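Term report from the two-arm bench

The manipulation group at Hokmont has moved on from single-arm work. Since October the club has been running its table-clearing task on the two-arm bench, known on the schedule as Gezer, and the task list, the control code and the session rules have all changed as a result. Members who have been away should read this before booking time.

The task is the one set for the Wolla student round in spring. A team gets a table with plates, cups and a bin, and has to put the dishes into the bin using both arms. At least one object per run must pass from one gripper to the other before it goes in. A direct pick and drop scores, but a run with no handover is capped at half marks. Teams may teleoperate in the first part of the round and must run a trained policy in the second.

Most of the sessions so far have gone to teleoperation. The club's target is 100 clean recorded runs per object set before anyone starts training. A run is clean if no object leaves the table, neither arm trips its current limit, and the operator does not pause for longer than the log allows. Runs that fail one of these are kept in a separate folder and are not deleted. Several of them have already been useful for finding calibration faults.

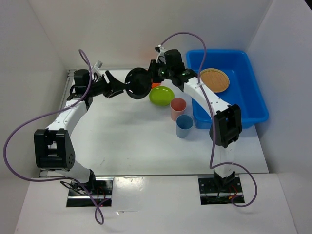
By the Hokmont Robotics Club bench team

Plates are the hard part. A cup can be gripped by the wall from nearly any approach, and a small error in height does not matter much. A plate lying flat gives the fingers very little to close on. The method we settled on is to take it by the rim, lift, and turn it on edge while it is still over the middle of the table. The second gripper then comes in with its jaws already open and closes on the free side. In the photo the right gripper has the black plate on edge and the left gripper is open toward it, with the green plate and the two cups still on the table. The blue bin is at the back right.

The order of the two grips matters more than we expected. If the giving gripper opens before the receiving one has closed fully, the plate rotates about whatever contact is left and usually lands rim first. If both hold on for too long and either arm moves, the joints load against each other and the current limit trips. The current script waits for the receiving gripper to report a stable width, holds for 30 control steps, and only then releases. Shorter holds worked with the cups but not with the plates.

Reach is the other limit. The arms are mounted at the front edge, one on each side, and their shared working area is smaller than it looks on paper. Near the back center both wrists can reach, but the elbows end up low and wide, and the right upper link has to pass over the side of the bin. Two changes came out of this. Handover points are now restricted to a block in the middle of the table, set in the config file under the shared zone entry. The right arm also lifts before it turns, which costs a little time and has stopped it from catching the bin rim.

Cable routing was redone at the same time. Each arm has a purple cable that leaves the top of the wrist in a loop. The loops need to be generous, because a short one pulls at the connector when the wrist turns over. They also need to stay outside the elbow. Check both loops by hand with the motors off, at the start of each session, and move each arm slowly through its full range before enabling torque.

The calibration routine came from the Brovuvska team, who shared it with us after the summer meetup. It moves both grippers to a set of 14 common points and records the difference in reported position. Our first pass showed a steady offset in the right shoulder, which was traced to a horn mounted one spline off. That has been corrected. Recordings made before the fix are marked in the index and should not be mixed with the newer ones.

On the software side, the two arms now run from one process with a single clock. The earlier setup used two processes, and the timestamps drifted apart over a long session – not by much, but enough to make handover data hard to use. The viewer has been updated to show both gripper widths on the same plot. Anyone labeling runs should pull the latest version first, as the old viewer does not read the new log format.

Work planned for the rest of the term:

Finish plate recordings with varied start positions, including plates close to the back wall.
Record handovers in the left-to-right direction, which are underrepresented in the set.
Train a first policy on cups only and test it with the bin in its usual place.
Write up the bench procedure so that new members can run a session after one supervised slot.

The bench can be booked on the club sheet in two-hour slots. Doors close at 22:00 and the arms should be parked and powered down before then. Please put the session log number in the sheet when you finish, even if no runs were kept.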